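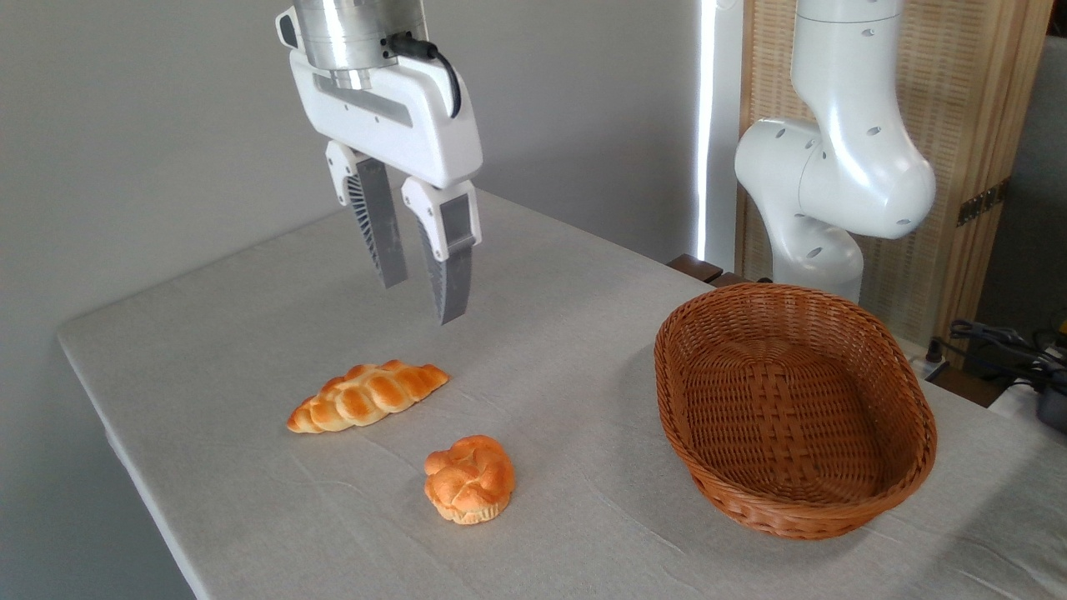 Plaiting is easier than tying your shoes, Marianna Marciniak told the whole table on Saturday, and she would not hear otherwise from any of us. I have been tying my shoes for a good many years and my first plait still came out looking like a sock. But she was right! By my fourth go I had something with a proper twist to it, and I walked home feeling ten feet tall.

July, by Weronika Głowacki

So, the Ilon bread morning is back, and I want to tell you all about it while I still have flour under my fingernails. If you've never come along, it's the one where we spend a morning on shaped rolls and then put the kettle on and eat far too many of them. This time we stuck to two shapes, the long plait and the round knot, both from the same batch of dough. I love that about enriched dough. You make one big soft lump of it, and then it's up to your hands what it turns into.

The dough is Marianna's, near enough. Strong white flour, warm milk, an egg, a bit of sugar, salt, dried yeast, and 5 tablespoons of soft butter worked in at the end, a little at a time. It looks terrible at that stage. It slides around the bowl and you'll be sure you've wrecked it. Keep kneading! It comes back together and goes silky, and then it wants a tea towel over the top and a good long rest somewhere out of the draught.

After that we weighed it into 100 gram pieces, and yes, I do mean weighed. I used to tear it by eye and wonder why half my tray was dark and the other half was pale. For the plait you split a piece into three, roll each bit into a rope that's a touch fatter in the middle, pinch the tops together and go outside strand over, other outside strand over, until you run out. Tuck the ends under firmly. For the knot you roll one long rope, tie it loosely, then bring one tail over the top and the other underneath and press them together. Loosely is the important word there (mine were strangled, and they burst along one side as they rose).

Then they rest again, and you brush them with beaten egg twice, once straight after shaping and once just before the oven. The second coat gives you that lovely golden colour and the shine. A pinch of salt in the egg thins it out so it doesn't pool in the creases. Let them cool on a rack before they go anywhere near a basket. I know, I know, but the bottoms go soggy if you don't, and a basket full of plaits on a plain grey cloth is such a cheerful thing to put in front of people. 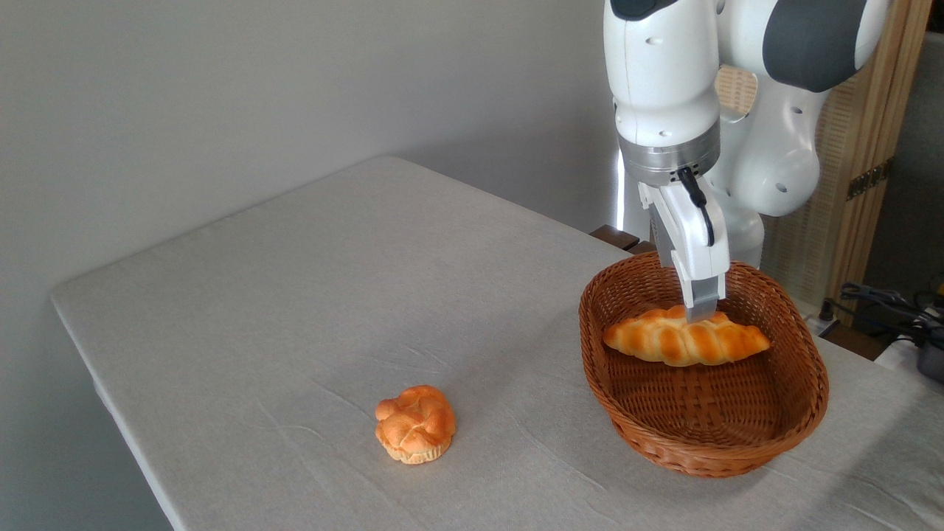

Could the dough be made the night before, Grondmont wrote to ask, as getting up at five for breakfast rolls was losing its charm. It certainly can. Put it in the fridge after kneading, in a bowl with plenty of room and a lid on, and let it do its rising slowly overnight. In the morning it'll be firm and cold and much nicer to roll into ropes, I reckon, especially if your kitchen gets warm. Just give the shaped rolls extra time before baking, until they look puffy and a gentle poke springs back slowly.

A few other bits from the morning. Leftovers (if there are any) freeze well on the day they're baked, and ten minutes in a moderate oven brings them back nicely. The plaits are my favourite for tearing and sharing with soup. The knots split across the middle make a very good egg roll, and they're even better with Melnychuk plum jam. The stale ones went into a bread and butter pudding at my place and I'd make extra next time just for that.

We're doing it again next month, same hall, same start, and Marianna wants to try a four-strand plait. Bring an apron, a pastry brush if you own one, and a tin to carry your rolls home in. Beginners very welcome, and I'll save you the spot next to me at the floury end of the bench.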